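Eggs, Cartons and the Big March Boil

I have been putting off writing about eggs, mostly on account of having too much to say. But three of you wrote in after the last newsletter to ask how I keep mine, and Pornthip Ratanaporn sent me a whole page on the subject (single spaced!), so eggs it is.

We go through a lot of them at our house in March. The hens at the Grimshaw place start laying again in earnest once the days get longer, and Benjamín Vergara, who drives right past it on his way to work, will bring back as many as you ask for. Last year I asked for too many. I had eggs in the fridge door, eggs in a mixing bowl, eggs in a colander with a dish towel over the top, and for one whole week I couldn't have told you which ones were new and which ones had been sitting there since the last batch. I ended up making a custard big enough to bathe in, and then another one.

So this year I got organized. My system, if you can call it that, is all about the carton. I save every molded pulp one that comes into the house and I've gotten a little snobbish about them. The foam kind squeaks and makes my teeth hurt. The clear plastic kind is fine for looking at what you bought, but the lid pops open when you pick it up by one end, and I have cleaned that up off the kitchen floor twice now. Pulp gives a bit. It holds an egg the way you'd want to be held if you were an egg. It also takes a pencil beautifully, so you can write the day they came in right on the lid and erase nothing, just cross it out next time.

The one rule I stick to is oldest at the left. New eggs go in at the right-hand end and when you take one to cook, you take it from the left. My grandmother kept hers in a wire basket and just knew, somehow, but I don't have that gift. When the carton gets down to a few, I move everybody over and start filling again from the empty end. My husband thinks this is a lot of fuss and takes them from wherever he likes — usually the middle, which drives me up the wall. 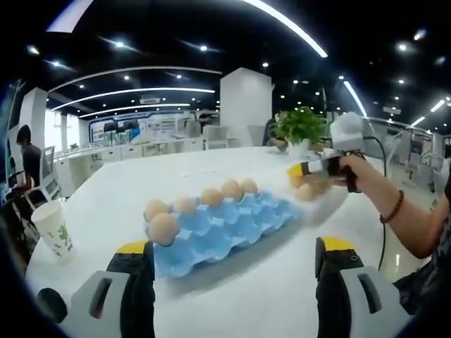

Pornthip does hers point down, by the way, and she's quite firm about it. The round end of an egg has the little air pocket in it, and with the point down the air stays on top and the yolk sits nicer in the center. I had always done it without thinking, because that's how they come from the store, but once you start refilling cartons by hand you find you're dropping them in any which way. I went back and turned all mine over after I read her page. Did it make a difference? For frying, I couldn't tell you. For deviled eggs, I think it did! The yolks came out closer to the middle and I didn't have any of those halves with a thin side that tears when you spoon the filling in.

Now, washing. Eggs straight from a farm usually haven't been washed, and as long as they stay that way they still have the natural coating on the shell that helps keep things out. I brush off anything stuck on with a dry cloth and leave the rest alone until I'm ready to cook, and I keep them in the fridge all the same. Store eggs here have already been washed, so those belong in the fridge from the minute you get home. What I don't do is mix the two in one carton. It's too easy to lose track.

And please don't put a mucky egg back in a clean carton, or a clean egg in a mucky carton. Pulp soaks things up, and it can't be washed. If one breaks in there, take the good ones out, wipe them, and say goodbye to the carton. Mine go in the compost, torn up small. Tapio Tuominen starts his lettuce seeds in the cups, one pinch of soil and two seeds in each, and he'll take any clean ones you can spare. He says the blue ones fall apart slower than the gray ones. I have no idea whether that's so, but he has much better lettuce than I do, so I'm not going to argue.

A few of you asked about the float test as well. You put the egg in a bowl of cold water, and if it lies flat on the bottom it's nice and fresh, if it stands up on end it's older, and if it floats it's got a lot of air in it and I let it go. Age is all it tells you, mind. An egg can sink like a stone and still not be right, so I crack each one into a cup first and give it a sniff before it goes anywhere near the cake batter. I learned that one the hard way with 2 pounds of butter already creamed.

The older ones are the ones you want for boiling. Really fresh eggs are miserable to peel, you lose half the white and it looks like the surface of the moon. I hold back a carton from the left end of things for a good week before I boil. Then it's into simmering water straight from the fridge, lid on, 12 minutes for hard, and right into a bowl of ice water until I can't stand to keep my fingers in it. Sunee Ongart steams hers instead, same timing, and swears the shells slide off like a coat. I've tried it once and was very impressed, so I may be changing sides.

Which brings me to the big boil. We're doing the deviled eggs for the spring lunch again and I'd like to get 30 eggs cooked and peeled the afternoon before, so if you've got a large pot and a free hour, come over after 2 and bring an apron. Benjamín is bringing the eggs, and Panya Luangrath has promised her pickled mustard greens to chop into half of the filling. (The other half will be plain, with paprika, for those of you who complained.) If you have empty cartons lying around the house, bring those too. We'll need them to carry the peelable ones over, and whatever's left can go home with Tapio.

Next time I'll get to the question about freezing whites. I have a tray of them in there right now, with no date on it, so I'm going to go find a pencil.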